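KOKKONEN GIVES THE GOOD PLATE SOMEWHERE TO STAND

Tableware maker Kokkonen will release the Bundis plate stand in July, ending a long era of leaning things against the toaster. It is a bent black wire holder with looped feet, and it keeps one plate upright and on show.
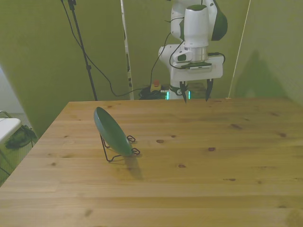

The stand comes in a box of 12, for shops that believe in their customers. The first run is limited to 200 boxes. Assembly takes no time, there being none.

Kokkonen recommends a dark green plate and a plain wooden table, but concedes that people will use whatever their aunt gave them. 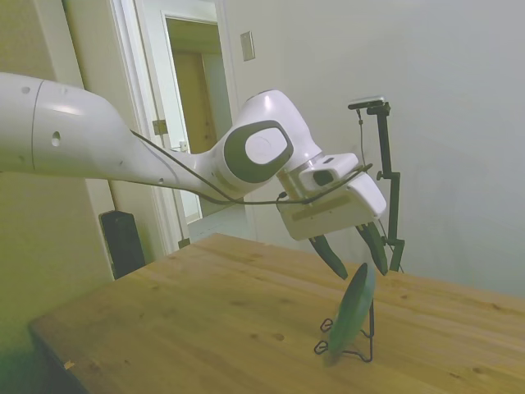
A green plate on a black wire display stand.

Trade orders open in July through Skaser.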